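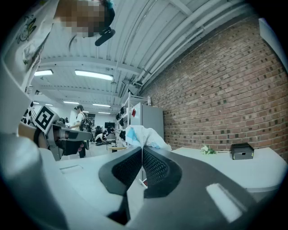 Printed shirts cracking in the wash, what am I doing wrong?

ninhknits
Started November 28, 2025
OK so I love a cartoon shirt and I own way too many of them, and the prints keep going crackly on me! I wash cold, inside out, the cheap Pralow powder from the store in Illville. Then 30 minutes in the dryer on medium. The one I got in April already looks ancient. Is it the detergent or are the shirts just junk?

Re: Printed shirts cracking
girine64
It's the dryer. I quit machine drying anything with a print and hang it all over the shower rod. My oldest tee is from college and you can still read the front.

Re: Printed shirts cracking
Huệ Hoàng
Gonna disagree a little. I've tumble dried mine on low for years and they're fine - the cheap prints crack no matter what you do. Stretch the fabric in the store, and if you see shirt color coming through the ink, put it back. I do agree medium is too hot though.
White sweatshirts are my real headache. With colorful characters on the front and more on the sleeve you can't bleach, so I dab dish soap on the cuffs and let it sit 22 minutes (my kitchen timer is weird, don't ask).

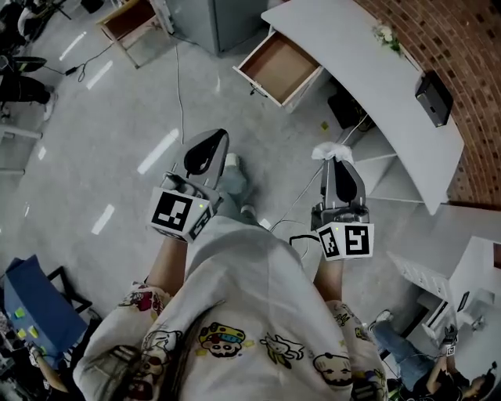
Re: Printed shirts cracking
girine64
Low heat is still heat! But yeah, dish soap on cuffs works. I'd skip the powder too, it leaves grit on dark stuff.

Re: Printed shirts cracking
ninhknits
Ha, the powder was on sale so I have a giant box to get through. I'll hang the next load and see. Does anybody iron theirs? I got one that came folded and the crease runs right through the face.

Re: Printed shirts cracking
Huệ Hoàng
Inside out, with a dish towel between. Never right on the print, I killed a $28 shirt that way.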